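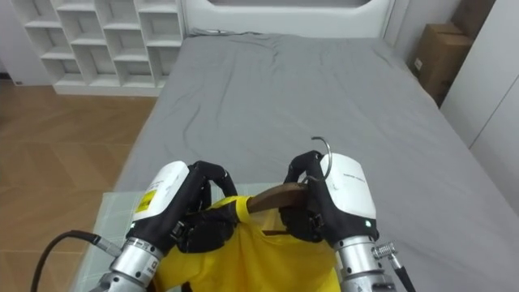 Junum changes hanger rule for guest clothing

Guest clothing returned from the laundry at Junum, the long-stay residence in Bouvier, will go back on wooden hangers from March. Wire hangers are being withdrawn on all floors.

The change follows a trial in 13 rooms. Staff logged 478 shirts and recorded shoulder marks on 123 of those stored on wire. Shirts kept on wood for the same period showed nine.

The written procedure has also been revised. Each shirt is now laid on the bed before hanging, and the hanger goes in through the bottom hem - pushing it down through the neck stretches the collar. The shoulder seams are then lined up with the ends of the hanger and the top button is closed. T-shirts and other knits weighing more than a light sweater are to be folded and shelved.

"The collar was where we got most of the complaints," said Eugénie Le Goff, head of housekeeping.

The new hangers are supplied by Stendik. Guests who want extra ones can ask at the front desk until 9 p.m. Used wire hangers will be collected with the metal recycling.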